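Soft toy repair day moves to larger hall

January 2, 2023

The soft toy repair day run each year by the Deltitz Community Centre will move to the Zirkholm Hall in May, after the last one filled both rooms at the centre and left people queuing on the front steps.

The centre said in its new year notice that the hall has been booked for the whole day, with doors open from 10 am. Entry stays free. There will be a charge of $2 for each toy handed in for mending, to cover thread, stuffing and replacement eyes.

Some 100 toys were brought in last year, and 28 of them had to be taken away by the menders and finished at home. The larger hall has better light and room for 22 sewing places, so the centre hopes most jobs can be done while the owners wait.

Bears and rabbits make up most of the work. Split seams are the usual trouble, followed by flattened stuffing and ears that have come away at the base. Knitted toys will be accepted again – they were left out last year when the one person able to repair them was overseas.

Toys with batteries, lights or sound boxes will not be taken. Owners of these are asked to try the Zeman Street repair shop, which looks at small electrical goods by appointment.

The centre has also changed how toys are booked in. Each one will get a cloth tag with a number, pinned to the body, and the owner will keep the matching half. Paper tags were used in the past and several fell off in the collection box.

People are asked to wash toys before the day if the label allows it, and to let them dry right through. A damp toy can't be restuffed and will be handed back. Anything with moth damage should be sealed in a plastic bag and mentioned at the front table.

Menders are still needed, mainly for the afternoon. They don't need to be experts, but should be able to do a ladder stitch and sew on a button firmly. A practice evening will be held at the Deltitz centre the week before, using old toys from the op shop.

Tea, coffee and sandwiches will be sold in the side room. The Jistesel bakery has agreed to supply the bread and a tray of slices, with the takings going towards new curtains for the children's library corner.

A small plush bunny, white and soft, on a white tabletop beside a sage-green plate.

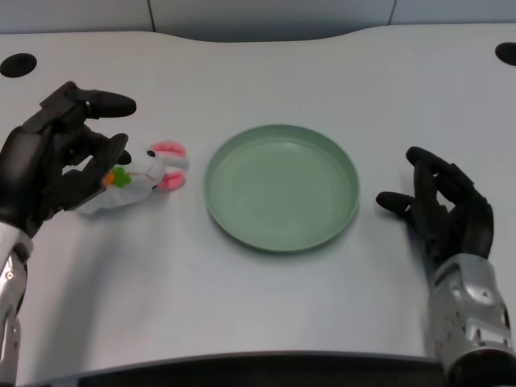
Getting there

The Zirkholm Hall is next to the oval, with parking behind the building and along the fence. The side entrance has a ramp. The bus from Deltitz stops across the road, but the return service finishes early, so people using it should bring their toys in before lunch.

Bookings open at the centre's front desk in the first week of May. Walk-ins will be taken on the day if there is space.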